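2019-07-15, bench notes, packing automation

Back at the brush problem this morning, with way too much coffee in me. For anyone just joining: Zavine wants the mixed accessory line (brushes, combs, clips, the little gift stuff) picked and handed over by the new cell by January, and the packers are the ones showing us how it should go. We use the hand-held grippers for that, one per hand, and the demos go to Brireo for training.

We logged 221 demos before lunch! Very happy with that. The handovers are still the slow part – one gripper holds, the other comes in, and you can feel people stop and think, which they never do with bare hands. Þórey Steinarsdóttir has packed on this line longer than I've worked anywhere, and she told me flat out that my grip order was wrong. I had everyone going for the head first because it's the big end. She takes the handle just behind the head and leaves the rest free for whatever comes next. Changed the instruction sheet on the spot.

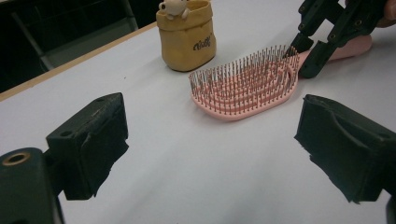 *Pink vented brush, held by the handle, second gripper open. Yellow pot left on the table behind it.*

Things to sort out with the vented brushes: the bristles. If a finger closes on them the pad snags, and then you're tugging, and then the demo goes in the bin. Pads are getting ragged too, so I want a fresh set from Havach before we do another long run (ask for 2 sets, they take forever to ship).

Had a longer talk with the packers over lunch, and I want it written down while I remember it. What they're asking is who fixes the thing at six in the morning when it drops a brush and stops. Right now that would be me, and I live an hour away. Blöndal's plan has two people per shift trained to clear faults and restart, with the pay bump that goes with it, but the packers hadn't seen the plan! I said I'd print it and put it up by the time clock. Þórey also wants the last say on which items stay hand-packed, and I'm all for it – she knows which ones come back scratched.

Total is 1,734 demos now, 490 of them with brushes. Tomorrow: combs, lower table if I can find the key for the storage room, and re-record the handovers I did myself, they're awful.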